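Checking Grip and Reach on a Two-Arm Bagging Cell

The leaflet that came with our cell says the fingers "need no adjustment in normal service." I don't believe it, and after the January rebuild I believe it even less. What follows is the check Detlef Ackermann and I do on the Stumby cell. It takes 60 minutes if you don't skip the boring parts.

Start with the fingers. Power down, wipe both with a dry cloth and run a fingernail along the inner edges. Scuffs are normal. A step you can feel means a new finger, whatever the supplier says about wear limits. Tighten the finger screws by hand and stop when they stop.

Power up and try a real grip inside a bag. Bananas are a decent test: take them by the crown, where the stems join, and keep the tips off the peel.

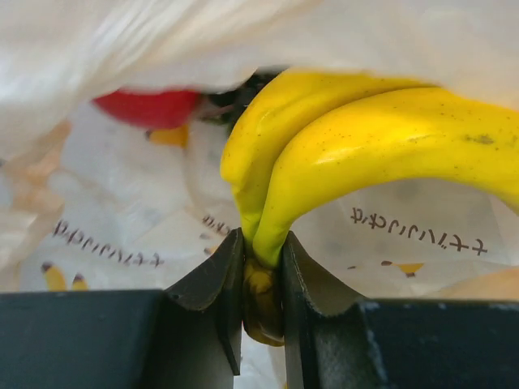
Ruvdale, Monday, April 11, 2022

The wrist view is where you judge this. Look for the stem end held between both fingers and watch for bag film caught along with it. Film is the usual culprit when a pick fails, and the software will happily report a good grip on a pinch of plastic. I've stopped reading the status line. Repeat the pick 10 times, moving the bag a little each time.

Next, reach. Put the basket at the back and the bags toward the left and center, then jog one arm at a time at low speed. Keep a hand near the stop button. Vasiliu's setup sheet tells you to jog both together to save time, and I'd like to know whose time that saved.

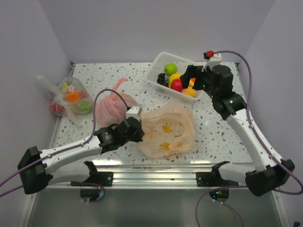
Ruvdale, April

Check the cables with each arm at full stretch. Ours loop high, and a loop that looks generous at rest can pull tight at the far corner. If one does, give it more slack and jog again. Don't tape it to the link and hope.

Look at both wrist cameras last. If a housing moves under light finger pressure, tighten it and redo the calibration. Error 3518 on our controller is supposed to mean a camera fault. We've had it from a connector that wasn't pushed home, so reseat that before ordering parts.

The sheet puts the next service at 4000 cycles. Jörg Hamann goes by that number. I look at the fingers every Monday.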